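Notebook, theater history group
Tuesday, March 4, 2025

Continued with the Kemthorpe playbills. Box 4 is finished and I began box 6. The catalog has now 1,452 entries, and 109 of them still have no sure date.

The main question today was the word "player." In the older bills from the Lombridge house the company is always "the players." Later the bills say "actors," but the change is not clean. One season has both words on the same sheet, in two different sizes of type. I wrote both in the record and did not correct anything.
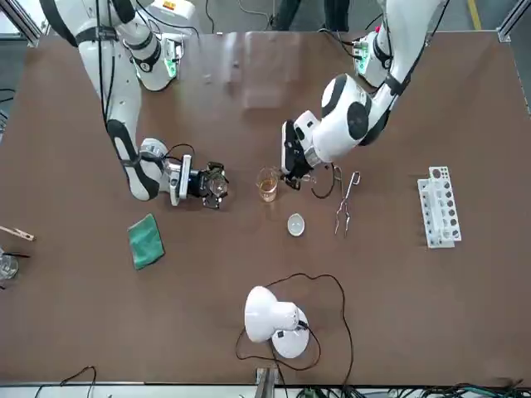
Cao thinks I should not read too much in this, as the printer could simply have used the type he had already set from the week before. Then the word tells us about the print shop and very little about the company.

This is a fair point. I will compare with the bills of the second printer before I write it in the Prolla draft.

Smaller things: the July bills give the price of the gallery but not of the pit. Two bills have the same number, I added a and b. 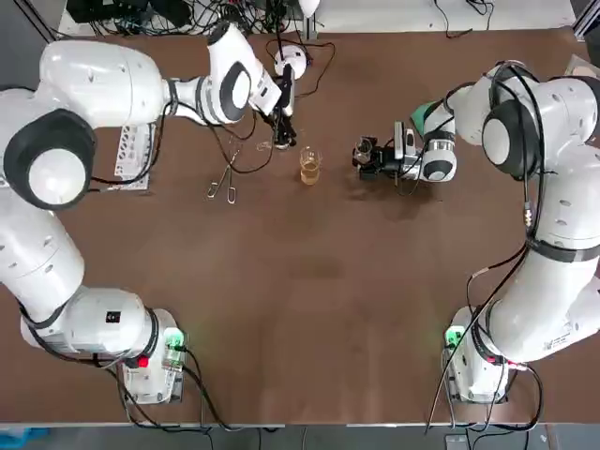
For the undated bills I try now the benefit nights. A benefit was normally once in a season for each performer, so if the name and the play agree with the account book, the year is almost certain. It is slow work. Tomorrow I continue with box 6, from the torn bill for the pantomime.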